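Item 648 | Doltum cup and hairbrush set, vanity range
Supplier: Mitcombe
Page revised Jun 22, 2024

## Contents

One upright storage cup and one oval hairbrush, packed in a single carton. The two parts can be reordered separately under item 1876.

## Cup

- Shape: cylindrical, open top, no lid
- Color: black
- Use: brushes, combs, hair clips, makeup pencils
- Cleaning: hand wash, mild soap, air dry upside down

The cup has no divider. Long-handled brushes stand at an angle and lean on the rim. Place heavier items in first. The cup is not rated for liquids and should not be used as a rinse cup.

## Brush

- Head: oval, broad
- Handle: narrow, straight
- Color: brown
- Finish: Grondotine oil, applied at the factory

Remove hair from the head after each use. Wipe the back and handle with a damp cloth. Do not soak. Water trapped under the head will lift the finish, and this is not covered by the warranty. Re-oil when the surface looks dull. Allow 2 hours before use.

## Placement

Both parts are meant for a flat, dry surface. On painted or lacquered furniture, use a board or mat under the brush until the oil has fully cured. Lay the brush flat between uses if the finish is new. After 3 days it can be stored in the cup, handle down. 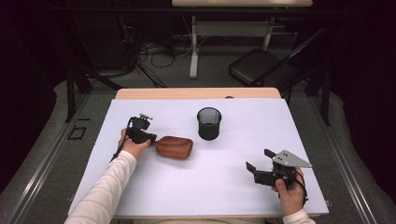
Satish Maurya writes that handle down works for the brush alone, but with a comb and a second brush added he has to lift everything out to reach the clips at the bottom, and he would like a shallower version.

A shallow cup is listed in the Joshi range. It takes clips and short combs only. The brush will tip it over.

## Changes

The care notes were updated in April to include the re-oiling time. Cartons packed before then carry the older leaflet. The parts are the same.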